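Chamado 444: episódios de dobra de toalha rejeitados na validação
Projeto: Stelus / coleta por teleoperação
Estado: em acompanhamento
Prioridade: média
Aberto por: Gervásio Rangel
Componente: gravador Tirkus, validador Neston

Descrição do problema

O validador está recusando episódios da tarefa "dobrar toalha" com o código FIM_SEM_SOLTURA. A mensagem diz que o último trecho do episódio não contém abertura da garra. Os operadores garantem que abriram a garra e recuaram antes de encerrar a gravação.

O conjunto tem 2.346 episódios enviados desde o começo de novembro. Destes, 444 caíram com esse código. As outras tarefas gravadas na mesma estação (empilhar copos, fechar caixa) passam normalmente.

Passos para reproduzir

1. Abrir o gravador com o perfil "textil".
2. Gravar uma dobra completa até a soltura.
3. Encerrar pelo pedal.
4. Enviar o lote e abrir o relatório do validador.

O que já tentei: reiniciar o gravador, trocar o pedal, recalibrar o curso da garra, regravar com outro operador. Mesmo resultado. Conferi também o relógio do computador da estação contra o do servidor e não há diferença que explique a perda.

O trecho que o validador aponta como último estado tem os dedos ainda fechados na borda de cima da toalha, com a ponta do tecido levantada. 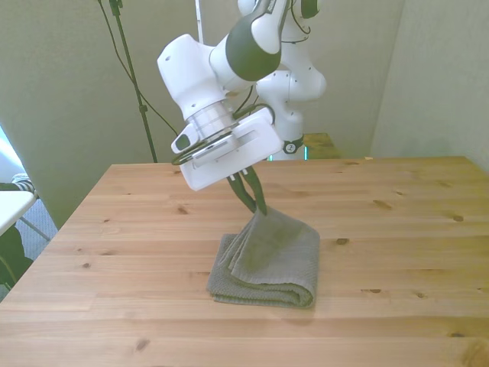 Dantas: Vi esse mesmo código na tarefa de guardar meias. Antes de mexer na garra, compare a duração do vídeo com a do arquivo de estados. No meu caso o vídeo ia até o fim e o arquivo de estados parava antes. O validador só lê o arquivo de estados, então para ele a soltura não existe.

Gervásio Rangel, 10h40
Comparei 12 episódios rejeitados. Em todos o arquivo de estados termina antes do vídeo, com diferença de 2 segundos. Nos aprovados os dois terminam juntos. Então a soltura foi feita e filmada, mas os estados da garra não foram gravados.

Falta entender por que só acontece com tecido. O perfil "textil" usa uma frequência de amostragem mais alta que os outros. Vou olhar o buffer.

Gervásio Rangel, 14h15
Encontrado. No perfil "textil" o campo descarga_final está como "imediata". Com essa opção o gravador fecha o arquivo assim que recebe o sinal do pedal, sem esperar o que ainda está na fila. Nos outros perfis o campo está como "aguardar". Alguém copiou o perfil de uma versão antiga do Tirkus e o valor veio junto.

Correção aplicada na estação:

perfil: textil
descarga_final: aguardar
limite_espera_s: 2

Regravei em seguida. O arquivo de estados agora vai até o fim do vídeo e inclui os dedos abertos acima da toalha dobrada em tira. O validador aceitou.

Anexo também a orientação de encerramento que está na base interna, porque o texto anterior mandava pisar no pedal no mesmo instante da abertura.

Encerramento de episódios com tecido 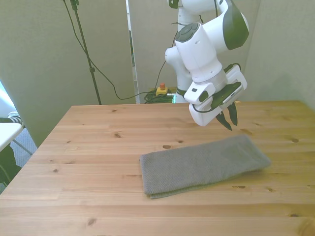
Tempo de leitura: 2 min

Abra a garra por completo antes de recuar. Se um fio da toalha ficar preso no dedo, não puxe: feche, desça um pouco e abra de novo. O episódio continua válido e deve receber a marca "correcao".

Recue na vertical. Movimento lateral com o tecido recém-solto costuma desfazer a dobra, e o modelo aprende o arrasto junto com o resto.

Só pise no pedal com a garra aberta e o braço parado. Espere o aviso "estados gravados" na tela antes de rearrumar a toalha para o próximo episódio.

Não apague episódios com dobra torta. Marque como "falha" e escreva o motivo no campo de notas.

Fim do anexo.

Dantas: E os 444 antigos? Dá para recuperar o final pelo vídeo?

Gervásio Rangel, 16h30
A posição da garra não dá para tirar do vídeo com a precisão que o treino pede. Movi todos para a pasta "sem_final". Ficam fora do conjunto principal, mas a parte da aproximação e da pega está íntegra e pode servir para treinar só a primeira etapa. Quem for usar precisa desligar a checagem de soltura no Neston, opção exigir_soltura, apenas para essa pasta.

Pendências
- Corrigir o perfil "textil" no repositório, para não voltar na próxima instalação.
- Fazer o gravador avisar na hora quando a duração dos estados e a do vídeo não baterem.
- Regravar os episódios com toalha até repor a cota do Stelus.

O chamado fica aberto até o primeiro item entrar no repositório.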